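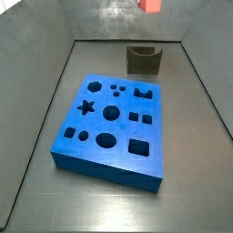 Skado 3 is sold as a planner for jobs where a part has to go into a hole that is only slightly bigger than the part. I have had it for 26 days and I'm less impressed than the sales page wants me to be.

Setup is fine. The installer ran first time and the camera calibration screen is the best bit of the whole package. You get a plain error figure and a button to start again. Werkdale's tool costs less and hides that number two menus down.

Shape matching is where my doubts start. Skado gives each part and each cavity a score out of 100 and will act on anything over 70. A square and a rounded square can both clear that. You can raise the limit, but then it starts refusing circles when the light changes, and the log just says "no candidate". No candidate for what?

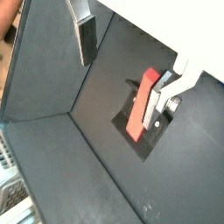

Long bars into slots are a separate mode, and a better one. The planner works out the tilt before it moves and lets you set how hard the fingers may push sideways. I'd still like to see the contact force plotted live. At present you export a file and open it in something else, and my last one had 667 columns, most of them blank.

Cledwyn Skyrme swears by the scripting side. I found it slow going - half the examples in the manual are for the old version, and the July update renamed the grasp settings without a word in the notes. Stella Lyimo at Waweru answered my support ticket quickly and politely, and the answer was to wait for the next release.

Worth the trial if you do a lot of slot work. For mixed shapes I'd stay with Bamum until the scoring is sorted.

Last updated: 14 Aug 2018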